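3. 연구 대상과 자료

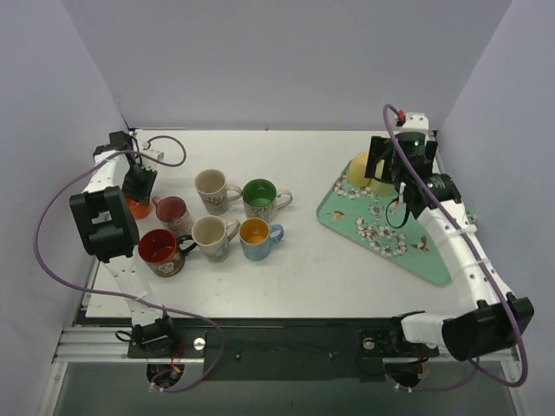

3.1 연구 대상 단지의 선정

본 연구는 분양 주체의 상호가 단지명에 포함된 공동주택을 대상으로, 상호의 평판 변화가 재매매가격에 미치는 영향을 추정한다. 분석 대상은 Carkmont 시의 Ternen 지구와 Piątek 지구에 소재한 14개 단지이다. 두 지구는 동일한 조례에 따라 용도가 지정되었고 준공 시기의 분포가 유사하여, 입지와 노후도에 따른 차이를 비교적 용이하게 통제할 수 있다.

이 가운데 Nodby의 상호를 사용하는 단지를 처치집단으로, 상호를 사용하지 않거나 지명만을 단지명으로 채택한 단지를 비교집단으로 구분하였다. 분석 기간 중 관리단 의결을 거쳐 단지명을 변경한 경우에는 변경 등기가 완료된 달을 기준으로 집단을 재분류하였다. 단지명 변경이 의결되었으나 등기에 이르지 않은 단지는 기존 명칭에 따라 분류하였다.

3.2 거래 자료

거래 자료는 지구 등기소의 소유권 이전 기록에서 수집하였다. 최초 수집된 기록은 1000건이며, 이 중 증여와 상속에 의한 이전, 지분 일부의 이전, 법인 간 일괄 매매, 면적 정보가 누락된 기록을 제외하였다. 그 결과 최종 분석에 사용된 거래는 662건이다. 동일 세대가 분석 기간 내에 두 차례 이상 거래된 경우 약 300쌍의 반복매매 표본을 구성할 수 있었으며, 이는 4장의 강건성 검정에 별도로 활용하였다.

거래가격은 지구별 주택가격지수로 실질화한 뒤 전용면적으로 나누고 로그를 취하였다. 지수는 Holub과 Malý가 제안한 방식에 따라 대상 단지의 거래를 제외하고 다시 산출하였다. 대상 단지가 지수 자체에 영향을 주어 효과가 과소 추정되는 문제를 피하기 위한 조치이다.

그림 1. 고정식 카메라로 촬영한 작업대. 흰색 로봇 팔 두 대가 흰색 상판의 앞쪽 가장자리에 설치되어 있다.

3.3 변수의 구성

종속변수는 앞 절에서 정의한 단위면적당 실질가격의 로그값이다. 주요 설명변수는 상호 사용 여부와 평판 변화 이후 시점을 나타내는 더미변수의 교차항이다. 평판 변화의 시점은 지역 일간지의 부정적 보도가 처음으로 월평균의 두 배를 넘은 11월로 설정하였다. 시점 설정의 자의성을 점검하기 위하여 전후 세 달의 범위에서 기준월을 이동시킨 추정 결과를 부록에 수록하였다.

통제변수로는 층수, 향, 주차 구획의 포함 여부, 월 관리비, 최근 대규모 수선 이후 경과 연수를 포함하였다. 관리비는 단지 간 부과 항목이 상이하므로 난방비와 장기수선충당금을 제외한 금액으로 통일하였다. 임대 중인 상태로 매매된 세대에는 별도의 더미변수를 부여하였다.

3.4 자료의 한계

등기 기록에 기재된 가격은 신고가격이며, 매도인이 부담한 수선비나 가구 포함 여부와 같은 부대 조건을 반영하지 않는다. Michalík은 이러한 조건이 고가 단지에서 더 빈번하다고 지적한 바 있다. 처치집단의 평균가격이 비교집단보다 높다는 점을 고려하면, 신고가격에 기초한 추정치는 실제 하락 폭을 다소 작게 나타낼 가능성이 있다.

또한 매물로 등록되었으나 거래가 성립되지 않은 세대는 표본에 포함되지 않는다. Slanina와 Beaulieu의 연구에서와 같이 매물 등록 기간을 함께 분석하는 것이 바람직하나, Piątek 지구의 중개 기록은 일부 기간에 한하여 공개되어 있어 본 연구에서는 Ternen 지구에 대해서만 보조 분석을 실시하였다. 해당 분석의 추정식과 표본 구성은 4.3절에서 제시한다.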